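Kisetti Hand-Held Grippers (Pair) — A Long Look After a Month of Use

I have been meaning to write this one up since December, when the Kisetti pair landed on our bench and more or less refused to leave it. We had been getting by with a set of Vernby grippers before that, and I was fond of them, the way you get fond of an old car with a sticky door. So please take what follows as coming from somebody who wasn't really shopping for a replacement and had to be talked into it a little.

The Kisettis come as a left and a right, each with its own cable, and setup took me 25 minutes from opening the box to the first clean recording. Most of that went to calibration, and I'll admit I ran it twice because I skimmed the page about lighting. The Vernby pair took me the better part of an afternoon the first time, so I was in a very good mood by lunch!

Holding them

These are comfortable tools. The grip sits low in the palm, the trigger has a nice even pull all the way through, and I could work a full session of 50 pick-and-place runs without that ache at the base of the thumb that I used to think was simply part of the job. A colleague with smaller hands found the trigger reach a bit long and asked for the short insert, which Kisetti sells separately (it should be in the box, in my opinion, and I have told them so).

The cables are my main grumble. They are stiffer than they need to be, and when you turn your wrist inward you can feel a gentle tug back the other way. I got used to it on the left hand and never quite did on the right.

My usual bench mix is a clear lidded box, a green soap dish with a ribbed bottom and a small cream-colored ball, laid out on pale paper with a gripper in each hand. I like it because each piece asks for something different from the jaws, and I've used the same mix for every pair I have tried.

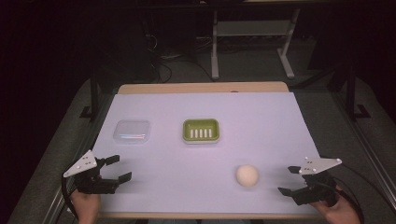 How the jaws did

The ball was the real surprise. With the Vernbys I lost it constantly, and the Kisetti jaws closed on it squarely and kept it there with hardly any squeeze. Out of 17 tries with the right hand I dropped it once, and that was me talking to someone over my shoulder. The soap dish was easy by the rim and fussy anywhere else. The box gave me the most trouble, especially lifting it with both hands at once, where a small mismatch in pressure makes it skate away from you — slow down and it goes fine.

Tracking

Very good, with one weak spot. When I crossed my wrists the position jumped now and then, and I had to throw out 14 recordings over the month for that. I borrowed a Timmermans controller to see whether the fault was on that side, and the jumps came along with it, so I suspect the angle of my hands.

Worth the money?

For two-handed work, yes, and I'd buy them again. If you only ever record with one hand, the single Arnholm gripper is cheaper, lighter and has a lovely soft cable that I wish Kisetti would copy. I'm keeping the Vernbys in the drawer for visitors.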